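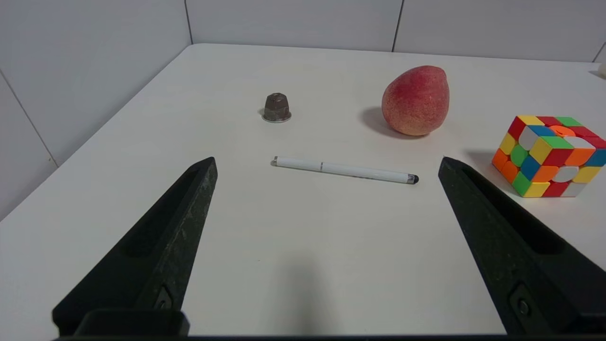 白桌面上的笔、带垫圈的盖形螺母和水果

发件人：Guoqing Fu
收件人：Treltstead 桌面与抽屉整理邮件组
主题：回复：抽屉清到最后，剩下的小东西怎么办

Berenice，还有各位组友，晚上好！

你的信我前天就读了，读完马上就想回，结果家里的水壶响了，接着又来了个电话，一拖就拖到现在，实在不好意思。你的原信我分段引在下面，一段一段地答，可能会啰嗦一些（老组友们都知道我的毛病），请多包涵。

Berenice Bermúdez 写道：
> 大家好，我是刚加入邮件组的，请多关照。搬家以后我一直在收拾书桌，
> 大件都归位了，衣柜和厨房也弄好了，可是抽屉清到最后，总会剩下一些
> 不知道算什么的小东西，摊在桌上好几天。比如有一支白色的笔，笔身
> 中间有一道细细的银圈，一头是黑色的圆头，我到现在也没弄明白它
> 该跟文具放，还是跟充电线和耳机放在一起。

先说笔。中间那道银圈，一般就是笔帽和笔杆接上的地方。黑色圆头看着像触控笔的笔头，那种软软的，用来点平板屏幕的。不过光看样子我不敢打包票，你用指甲轻轻按一下，要是有点弹性，那多半就是了。很多这样的笔是两用的，把笔帽拔下来，里面还有一截圆珠笔芯。你顺着银圈的地方试着往外拔，不动的话再试着拧，但别用蛮力，我以前就拧坏过一支 Long 的，里面的塑料螺纹整个崩掉，心疼了好久。

至于归到哪里，我的办法是看你最后一次用它的时候人在哪儿。我自己那支是看菜谱用的（手上沾着面粉，不想碰屏幕），所以它住在厨房，插在搁平板的架子旁边，跟文具一点关系都没有。家里人起初觉得奇怪，后来做饭时也都到那儿去拿。要是你根本想不起来上次什么时候用过，就先放进笔筒，过一阵子再看。笔这种东西放在笔筒里，总归不算放错。

还有一条，圆头最爱沾灰和碎屑，收起来之前用微湿的软布抹一抹，头朝上放。我见过有人把它跟图钉扔在一个盒子里，后来那个圆头上扎了好几个眼儿。

> 还有一个小螺母，六角的，上面带一个圆顶，颜色发褐发暗，底下垫着
> 一片亮亮的垫圈。我不知道是从哪件家具上下来的，扔又不敢扔，留着
> 又觉得自己像在收集破烂。

这个可千万别扔！带圆顶的叫盖形螺母，五金店里的人也叫它盖帽螺母，那个圆顶是用来遮住螺栓头的，免得刮手挂衣服，也好看些。所以它多半用在看得见、摸得着的地方，像床架的侧面、儿童椅、置物架的立柱、婴儿车，还有一些落地灯的底座。你既然刚搬过家，我建议你拿着手电，把拆装过的家具绕一圈，专找露在外面的螺栓头。别光看正面，蹲下去摸一摸背面和底下，我家那张 Utamex 的长凳缺了一颗，就是我擦地的时候袖子挂上去才发现的，在那之前坐了大半年，只觉得它有点晃。

颜色不一样也不用太在意。螺母发褐发暗而垫圈是亮的，有可能两样本来就不是一套，也可能垫圈是后来换上的，这个光凭眼睛说不准。我通常的做法是先让它们待在一起，装进同一个小袋子，等找到那根螺栓，再拿去比一比合不合。试的时候用手拧，头几圈应该很顺，如果一上来就发涩，说明牙不对，退出来就好，别拿扳手硬上。

暗沉的表面要不要打磨呢？我的意见是不必。旧螺母拿干布擦擦就够用了，如果擦完手上有一层红褐色的粉，那可能是锈，滴一点点缝纫机油放一夜，第二天再抹干净。要是你看着实在别扭，可以去五金店配新的，把旧的带去让店里的人量，比自己在网上猜尺寸省事得多。

袋子上一定要写字。写什么呢？写“在哪里找到的”，比写“这是什么”有用。我有一个袋子上写着“六角螺母”，过了两年拿出来看，心想我当然知道它是六角螺母呀！另一个袋子写着“北屋书桌左抽屉，搬家后”，我一看就想起了那张旧折叠桌，当场就给装回去了。

> 我先生说准备一个大盒子，所有不认识的东西都丢进去就行了。我试过，
> 结果那个盒子很快就满了，再也没人打开过。你们是怎么做的？用多大的
> 盒子？

大盒子这条路我也走过，心情跟你一模一样。我最早用的是一只 Plida 的收纳箱，长 460 毫米，扣上盖子真是漂亮，往书架底下一推，心里别提多踏实了。到了 December 大扫除，我把它整个倒在床单上，里面有钥匙、纽扣、遥控器后盖、断了的尺子，还有一堆我连碰都不想碰的电池。那天我一件一件记下来，记了 141 件，坐在地上从下午弄到吃晚饭，腰都直不起来。

现在我只用一只浅盘子，就是放茶点用的那种，边很矮，东西叠不起来。盘子搁在桌角，看得见，嫌它碍眼，自然就会去处理。给自己定的规矩是盘子里最多放 5 样，再来一样，就得先打发走一样。五金的小零件另装小袋，挂在工具柜门的里侧。组里也有朋友用制冰格，或者装鸡蛋的纸托，我觉得都很好，只要是浅的、敞口的就行。

还有一个小办法，你别笑我：清抽屉的时候，我喜欢先把桌面整个腾出来擦干净，东西隔开一点摆，不要堆成一堆。白桌面尤其好，小螺母小垫圈搁在上头很显眼，不像我那张深色木纹的旧桌子，螺丝掉上去要趴着找。没有白桌子的，铺一条白毛巾也一样，圆的东西还不会滚。

> 对了，我收拾的时候还老爱把水果也放在桌上，想着干累了可以吃，
> 结果总是忘。这个应该不算整理的问题吧，哈哈。

算，怎么不算！我觉得桌上有个红红黄黄的果子，看着心情就好，干活也有劲。就是桃子这类软的果子，别跟五金件挨得太近，一来手上刚摸过机油又去拿吃的，不大卫生，二来熟透了会出水，金属件沾了糖水会黏糊糊的，很难擦。我会给水果单独垫一只小碟子，收工的时候第一件事就是把它洗了吃掉，吃完再收别的，这样就不会忘。要是还没熟，就放回厨房的篮子里，别留在书桌上过夜，招小飞虫。有一年夏天我在文件底下发现过半个李子，后面的事就不细说了。

再补一点，是关于顺序的。你信里说这些东西已经摊了好几天，我猜你是每次坐下来都想从最难认的那件开始，对不对？我以前也这样，拿着一个不知名的塑料片能琢磨半个晚上。后来我改成先收最容易的：水果归厨房，笔归笔筒，桌上马上就宽敞了，然后再来慢慢对付那个螺母。哪怕那天没找到它的主家，装袋写字，也算有了着落。

各位老组友如果有认零件的好办法，也请回信说一说，尤其是家里有旧铁架床的，我很想知道床头那种圆顶螺母一般配什么样的垫圈。我手边那本讲家用五金的旧书，厚得像砖头，足有 800 页，偏偏讲垫圈的那几页给前任主人撕走了，真让人着急。

Berenice，欢迎你来，别觉得自己是在收集破烂，我们这儿人人抽屉里都有这么一把。找到那颗螺母是哪儿掉下来的，记得写信告诉大家，我是真的想知道！

祝收拾顺利，早点休息。

Guoqing Fu

又及：拔笔帽之前，先在底下垫张纸。我上次那支漏墨，桌布到现在还有一块蓝的。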